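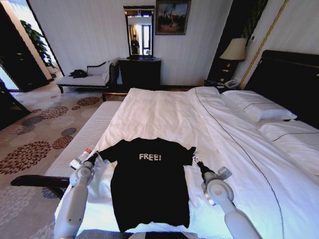

Progress Report No. 4

Eletti House, Vorkville: the front bedroom and the home skills sessions
For the Jaramillo Fund
Thursday, January 30, 2025

Hello again, and thank you for your patience with the last report, which was mostly about plaster. I promised you furniture this time and I have furniture! The front bedroom is up and running, the bed is made (and unmade, and made again, all day long when a group is in) and we have started on the folding sessions that were the whole point of asking you for the money.

I'll go through it in the order of your form, more or less, and put the money near the end.

The room itself

When I wrote in November the front bedroom had a stepladder in it and not much else. You'll remember we wanted it to feel like a proper bedroom in a proper house, so that people getting ready for their own first place, or going for hotel and guest house work, could practise on real furniture. The old training room had a trestle table and a mattress on the floor and you can't learn to make a bed on that, or not a bed anybody would pay for.

So now we have the big bed with the tall dark headboard, and I'm very fond of it. It went in first and everything else had to be argued round it. The bench runs alongside, the one with the white ribbed cushion and the dark wooden frame. I had my doubts about the bench when it was on the list (it seemed a lot of furniture to walk round) but it has earned its place. In sessions people put their folded pile on it, or sit on it to sort socks, and it saves the bedding from being used as a table.

The dark wooden dresser stands against the far wall with the tall mirror over it, and the painting hangs next to the mirror. The painting came to us with the house. It's a gloomy old landscape with figures under a cloudy sky and opinion is divided. I like it. It stays for now, unless you feel strongly.

Then there's the chaise, with its white cushion and curved dark frame. It wasn't in the original plan, I'll own up to that. It was in the back sitting room, it matched, and carrying it down the landing cost nothing except a scuffed skirting board. It has become the place where everyone dumps their things. I did buy hooks for the back of the door and they are up, and people still use the chaise. I have decided to stop minding.

We kept the pale textured walls. The quote for smoothing them was more than I wanted to spend and, with the dark wood against them, I think they look rather nice now.

The bedding

This is the part I've had most questions about from your office so I'll go into it properly. We went for all white with a thin dark line as trim, on the duvet and the pillows both. It's from Vesent, the linen hire people on the Vorkville ring road, on a rental arrangement that covers the laundering as well. White was my choice and I stand by it. With white you can see straight away if the duvet has slid over to one side, and the trim is a lovely teaching aid that I hadn't thought of at all when I ordered it. If the line wanders off at an angle, your duvet isn't straight. You don't have to tell anyone, they can see it for themselves and they give it a tug.

The drawback is that white shows everything. We had an incident with a biro in the first week and another with hot chocolate in the second, and there's now a no drinks rule upstairs. Vesent were decent about the biro. The hot chocolate we paid for (it's in the figures).

I'd also say the duvet is on the heavy side for some of our people to shake out on their own. We've been doing it in pairs, one on each side, and that works well and gets a bit of a laugh going. But someone living alone won't have a second person to hand, so for the spring I'd like a lighter one that we can swap in. More on that below.

Folding

Right, the folding! We start everybody on a T-shirt. The foot of the bed turns out a far better place for it than the table downstairs: it's wide, it's low enough for most people, and the cloth doesn't skid off the way it does on a polished top. Black T-shirt on white bedding is the best of all. We have one with FREE! across the chest that has become the standard starting shirt, and the lettering is useful because you can tell at a glance which way up and which way round you've got it.

For your records, the way we teach it goes like this.

Lay the shirt flat, front up, with the collar away from you and the hem towards you.

Pull the sleeves out to the sides and smooth the body with flat hands, from the middle outwards.

Turn it over if you want the lettering to show on the finished fold. We didn't bother with this at first and ended up with a drawer full of blank backs.

Bring one side in to the middle, then lay the sleeve back on itself. Do the other side to match.

Fold the hem up to the collar, then once more if the drawer is shallow.

It sounds like nothing when it's written down. In the room it takes a good long while for the sides to come out even, and I've seen people who could strip an engine get quite cross with a sleeve. What helps most is the smoothing. Everyone wants to skip it and get to the folding, and then the creases get folded in and the whole thing sits up like a sandwich. I go on about smoothing so much that I'm now imitated, quite accurately, on the stairs.

After the shirt we go on to pillowcases, then trousers, then towels, and the fitted sheet is saved for last as a sort of graduation. I still can't do a fitted sheet to my own satisfaction. I do it anyway and call it good enough, and I think it does people good to see that a folded thing only has to fit in the cupboard.

We ran 11 sessions in this period. Your form asks whether that's on target and it is, with a wobble in the cold snap when the upstairs heating went off and we moved down to the kitchen and did tea towels.

What people have said

I won't fill pages with this, but the feedback slips have been lovely. One said the room was "posher than I thought and I was scared to touch it at first", which made me think. We've since begun each first session by pulling the bed apart completely, pillows off, duvet in a heap, so it stops being a showroom straight away. That was a good change and I'd recommend it to anyone you fund who is setting up something similar.

Another slip asked for ironing. I'd love to do ironing. I haven't got the sockets for it.

A couple of people said they'd like longer on the bed and less on clothes, and the same number said the opposite, so I have left the balance alone for now.

What hasn't gone so well

Storage, mainly. The dresser is handsome but the drawers stick, all of them, and the bottom one has to be lifted as you pull. I've rubbed candle wax on the runners and it's better than it was. Until they run freely we're putting finished folding on the bench and it gets knocked. Please don't suggest replacing the dresser though, I'd be heartbroken. It just needs a joiner for a morning.

The second thing is the getting-ready time. Between groups the bed has to go back to its starting state, with the sheet pulled tight and the shirts shaken out, and I hadn't allowed for it in the timetable. I was finishing one group and starting the next with the bedding still all over the place and a dark heap of cloth lying in the middle of it. We now leave a proper gap. It means one fewer slot on our busiest day, and I think the sessions are calmer for it.
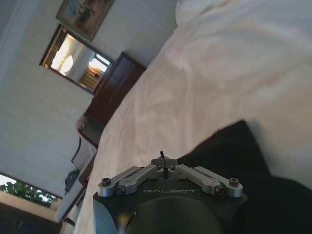
Money

The full sheet is attached as usual, so only the bits you'll ask me about.

The furniture line is closed. Everything is in, paid for and insured, and I have the receipts in the green folder if you want to see them when you visit.

Vesent comes out of running costs. The one extra was £86 for the hot chocolate duvet cover, and I've shown it under breakages so that it doesn't muddle the hire figure.

That leaves £500 unspent from the room budget. I'd like your permission to carry it forward and put it towards the lighter duvet, the joiner for the drawers and, if it stretches, a second clothes basket and some plain dark T-shirts in larger sizes. FREE! can't go on forever, it's been folded more than any shirt in Vorkville and the hem is starting to go. If you'd prefer the money back, do say so before the end of the quarter and I'll arrange it.

Next few months

Folding and bed-making carry on as they are. I want to add a session on changing a duvet cover single-handed, once we have the lighter duvet, and one on packing a drawer so you can find things in it again. I'm talking to a guest house in town about taking people for a trial morning after they've done the full run with us. It's early days and there's nothing signed, so please don't put it in your newsletter yet!

The window side of the room still needs its curtains rehanging a little higher, as they drag when you get the hoover behind them. Small job, on my list.

You asked about dates for a visit. Mornings are best, the light is good in there and you'd catch a group at work. Bring a shirt you don't mind having folded badly, and leave your coffee downstairs.

With thanks and all good wishes from Eletti House

Attached: expenditure sheet, session register, copy of the Vesent hire agreement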